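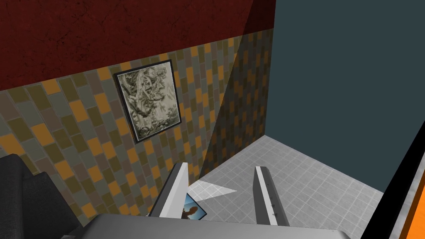 The September walk-through at the Maes building has one purpose, to find out what the tenants have been living with so long they've stopped seeing it. I've done it for years with the same clipboard, and the clipboard has its own line on the list now (clip is bent, rated Fair). Start low. A small boxy room with pale gray tile, like the one at the top, is the easiest kind to check, provided you look down before you look at anything more interesting. Tile complaints come in two kinds, the tile that rocks and the tile that is slick. Both get reported as "the floor is weird," and that's how they appeared on last year's form eleven months before I got there.

7 min read

How to mark it: OK, Fix, or Watch. Watch means someone has to look again within the month. It doesn't mean the item has been dealt with, whatever was going on with the third-floor sheets.

1. FLOORS AND THRESHOLDS

Tiles firm underfoot, no rocking - OK, except the entry to 2B.
Comment: Mr. Talpur has placed a doormat over the tile that moves. The tile still moves. It now does so with a doormat on it.

Grout sound - OK.

Rugs flat, corners down - Watch.
Comment: Gifty Ayaaba in 3A taped hers with package tape from the Tiritz parcels. It's holding. I've asked for real rug tape anyway and left a roll on the hall table, where it still was on my way down.

Threshold strips screwed in - Fix, 1A and 2B.

2. EXITS

Apartment door opens fully - Fix, 3B.
Comment: Opens as far as the bicycle.

Deadbolt turns from inside without a key - OK throughout.

Hall and stairs clear - Watch.
Comment: "Just until the weekend" was written on a note stuck to the dresser. The note has faded.

Stair rail tight - Fix, second landing. Two brackets, both loose at the wall end. Yannick Marty says it has always done that, which he seemed to think was in its favor.

3. SMOKE AND CARBON MONOXIDE ALARMS

One smoke alarm in each bedroom and one in the hall outside - OK, except 2A.
Comment: Found in a kitchen drawer with the soy sauce packets. It had been going off during toast. Moved farther from the stove and put back up while I stood there.

Date on back under ten years - Fix, 1B. I couldn't read the date, so it gets replaced.

Test button pressed, alarm sounds - OK. My apologies to the dog in 3A.

CO alarm on each floor - OK.

4. KITCHENS

Range anti-tip bracket in place - Fix, 1A and 3B.
Comment: Pull the bottom drawer and look with a flashlight. "It's never tipped" was offered in both apartments.

Hood filter clean - Fix, all.
Comment: I'd like to move this one along by describing the filter in 2A, but people read this at lunch.

Fire extinguisher in date, needle in the green - Watch. Two of them are hung behind the trash can. Move the trash can.

Dish towels away from burners - OK on the day.
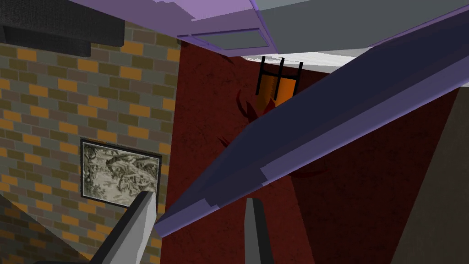
Maes Building Notes, Issue 200, page 3

5. WALLS AND ANYTHING HUNG ON THEM

Frames on proper hooks - Watch.
Comment: A framed picture on a patchwork brick wall is a nice thing to come home to. It's nicer when it isn't hanging on a pushpin. Frames over a bed or a couch go on a screw into a stud or on a rated anchor, and the rating is printed on the packet, the one you threw out.

Tall furniture strapped - Fix, 1A, 2B, 3B.
Comment: The Forka bookcase comes with a strap. Jeanine Stevens produced hers, still in its bag, from inside the bookcase. We put it on together with my drill and her opinions.

Paint - Watch, 1B. Flaking at the window sill. The building is old enough for this to matter, so no sanding, please. Call the office.

6. ELECTRICAL

GFCI outlets trip and reset - Fix, bathroom in 3A. Trips beautifully. Won't reset.

Power strips not plugged into power strips - Fix, 2A.
Comment: Three deep. I followed it around the room like a hiking trail and came out at a fish tank.

Space heaters straight into the wall - OK, none out yet. I'll ask again when it's cold.

Cover plates whole - Fix, 1B hall.

7. BASEMENT

Dryer vent clear to the outside - Fix.
Comment: Mamta Awasthi got the quote from Flurix, and it comes to $895 for the full run with a new hood. Cleaning only is $400. I recommend the full run. The present hose is the foil kind and has been repaired with more foil.

Three feet clear around the water heater - Watch. There's a box marked MISC leaning on it. Owner of MISC, please come forward.

Sump pump runs when float is lifted - OK.

Lights - OK, both sides.

8. COSTS SO FAR

Everything marked Fix, including the vent at the full price, comes to $2328. The reserve for this year covers it if the rail is done in-house, meaning by me. The rug tape is not included and I don't expect to see it again.

Fixes get looked at again before the heat goes on. If an item on your floor is wrong, tell me in writing. Slipping it under my door is fine. Telling me on the stairs while I'm carrying groceries is how the 2B threshold got lost the first time.

Signed off by the building manager. Clipboard inspected, see above.

Recent in Building Notes
- Bleeding a radiator without bleeding on it
- What goes in the blue bin, again
- Mailbox keys: a short history of loss
- Window guards, who needs them and who has to pay

Get Building Notes by email. Enter your address to subscribe. You can unsubscribe at any time.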